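About Us

Hi, and thanks for poking around! We're Bedeck, a small shop that writes house rules for robots. I know that sounds a little odd, so let me back up.

I started Bedeck after years of working around machines that could do wonderful things and had no manners at all. A robot would wipe a counter nicely and then park its arm right where the next person wanted to walk. Or it would clean a sink with the same cloth it had just used on a floor spill (yes, really, and I still think about it). The people who built those robots were smart and careful. They just hadn't written down what "done right" looked like, so every operator had a private version of it in their head.

So that's our thing. We sit down with teams who are teaching robots everyday chores, we watch the work, we do plenty of it ourselves with the grippers in our own hands, and then we write the rules in words a tired person can follow at four in the afternoon. Our first set was called the Halitz Rules, for kitchens and wash-up areas, and it's still the one people ask for the most.

How we work

I'm a big believer in doing the task before writing a word about it. I can't tell you how far up a cloth the fingers should grab until I've tried it too high and too low and gotten annoyed both ways! Cloth is a pain. It folds, it twists, it drapes over things you didn't want it to touch. A cup is so much easier. 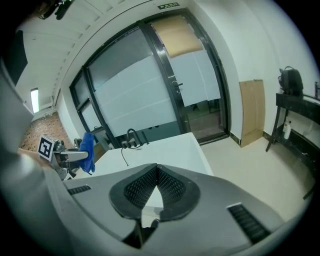
Cloth work at the white table, two grippers on the job.

Two-gripper work gets its own chapter in our rules, because it's where most of the arguments start. Who lets go first? How close can the two tools get? Our answers are pretty plain. One side holds until the other side has a real grip. If you're the one waiting, you wait outside the other tool's reach, and you don't hover. And if the cloth is pulled tight between the two, stop and give it some slack before you do anything else.

A few more from the Halitz set, just so you get the flavor:

Pick the cloth up by one spot and let it hang before you move off with it.

One cloth, one kind of surface. Counter cloths stay on counters.

Keep hanging fabric away from faucets, knobs and hoses until you mean to wipe them.

Look the finger pads over at the start of every session, and clean them if there's lint.

If you drop it, say so in the log. Don't start over and pretend it went fine.

Know where the door is and keep the way to it open.

That last one has nothing to do with robots, I guess, but I've tripped over enough stuff in enough test rooms that it's staying in.

We go through the whole set again every November. The first draft ran to 128 rules, which was ridiculous, and I wrote most of them, so I can say that. We're down to 100 now and I'd love to lose a few more. A rule only stays if somebody can tell me about a time they used it. We also ask for 200 logged tries before a new rule goes in, and a bad try counts just as much as a good one.

What we care about

Mostly, that the boring parts get done well. How you hold a cloth matters to us every bit as much as the emergency stop, because you'll be holding the cloth all day long. When the fabric bunches up in the grip, our rule says to look for loose corners down by the housing before you close any tighter. It takes a second or two, and it's the one I see people skip when they're in a hurry (me included).

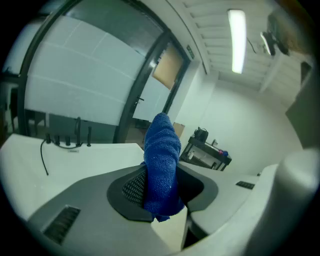 Dlamini wrote to us that the loose corner rule was the one their crew grumbled about most and the one they'd now fight to keep, though they'd still like it to say how much loose fabric is too much. Fair point! We've gone back and forth on putting a number there. Cloths come in so many sizes that I'd sooner have people look than measure, but it's on the list for the next round.

Working with us

We do short visits, longer projects, and a one-day class called Hendent, which is half talking and half hands on the tools. The class is $395 a person and that includes a printed copy of the rules and lunch. The next one is 30th August, and you don't need any background in robotics to come. If you can wipe down a counter, you'll keep up just fine.

Already have your own rules? Send them over! I love reading other people's, and I'll mark up the first two pages for free.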